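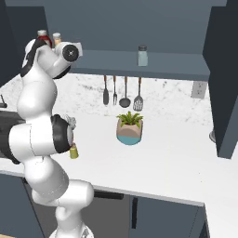 *Slide 1. White robot arm holding a small yellow-green bottle, computer render.*

**Water licences and the Brombridge bottling plant**
Speaker notes, 25 February 2026

Start with the licence. Huvel may take 749 cubic metres a day from the boreholes at Brombridge. It was granted before the dry summers and has no clause that lowers the limit when the river is low. Households had a hosepipe ban until the end of September. The plant carried on at its full rate.

Say clearly that Huvel broke no rule. The complaint is with the rule. 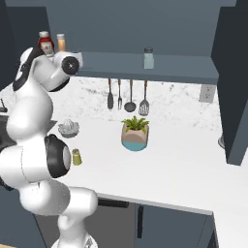 Next, who was asked to save. The ban covered 1,075 homes, plus the allotments and the school field. It left out any user with its own borehole, so Huvel was out, and so was the Skosero gravel works upstream. Skosero puts most of its water back after washing. Bottled water leaves on a lorry. Keep those two apart, people mix them up.

(Pause. Ask who has a water meter.)

The gauge at Makokha Bridge is the only one below the boreholes. It is read by hand once a week. Show the low point, then go back one slide.

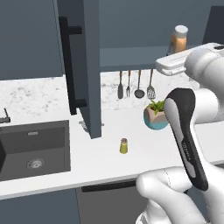

What the company says: the boreholes are deep and don't draw on the river. That may be partly right. The only pumping test was done in a wet winter, with one observation well 200 metres from the bank. We have asked for a second test in a dry month. No reply yet.

Jobs. The plant employs 50 people and this will come up. We are not asking for it to close. A lower limit in dry weeks would mean slower lines for part of the summer. 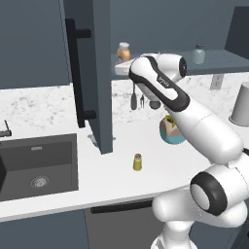

Three requests to the regulator:

- a low-flow clause in the licence at renewal
- daily readings at Makokha Bridge, put online
- large borehole users named in any future drought order

If time is short, drop the pumping test and go straight to these. Leave the renewal timetable for questions. Copies of the licence are on the table by the door, along with the sheet for signing up to the river walk.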